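How Wood Gets Its Grain
Samuseck Science Pages for ages 8 to 11
Last checked: 17/03/2024

Look closely at a wooden table, a door or a ruler. You will probably find lines on it. These lines are called the grain. They are a record of how the tree grew.

How a trunk grows

A tree trunk gets wider from the outside. Just under the bark is a very thin layer of living cells called the cambium. It makes new wood on its inner side and new bark on its outer side. The old wood stays where it is.

In countries with cold winters, the cambium works quickly in spring. The new wood has large cells with thin walls, so it looks pale. By late summer growth is slower. The cells are smaller, their walls are thicker and the wood looks darker. One pale band and one dark band together make one growth ring. A tree with 90 rings has lived for 90 years.

What the cells do

Most wood cells are long, thin tubes that run up and down the trunk. In the outer part of the trunk, called sapwood, they carry water from the roots to the leaves. The inner part is called heartwood. It no longer carries water, but it helps to hold the tree up.

A tree that is 200 years old has far more heartwood than sapwood.

Why the lines are different shapes

The pattern depends on how the log is cut.

Cut straight across the trunk, and the rings show as circles.
Cut lengthways through the centre, and the rings show as nearly straight lines.
Cut lengthways to one side of the centre, and the saw meets the rings at a slant. The lines come out as waves, arches or long ovals.

Knots change the pattern too. A knot is the place where a branch joined the trunk – the grain has to bend to get past it. 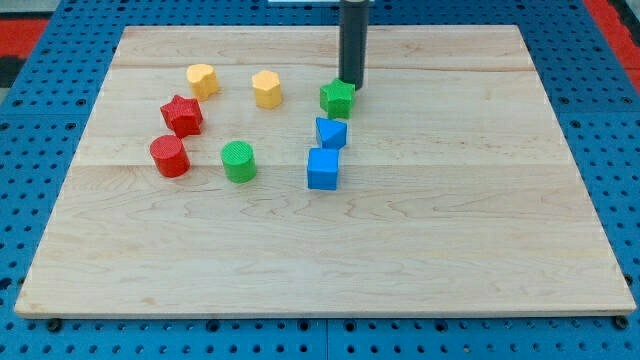

Wide boards are often made from several planks glued side by side. The place where two planks meet is called a seam. The grain lines usually do not match across it, and this is one way to find a seam that is hard to see.

Wood also swells a little in damp air and shrinks in dry air. It moves much more across the grain than along it. A door may stick in a wet week for this reason, although its height hardly changes.

Words to know

Cambium: the thin layer that makes new wood and bark.
Sapwood: outer wood that carries water.
Heartwood: inner wood that no longer carries water.
Seam: the line where two planks join.

Next page: Why some trees have no rings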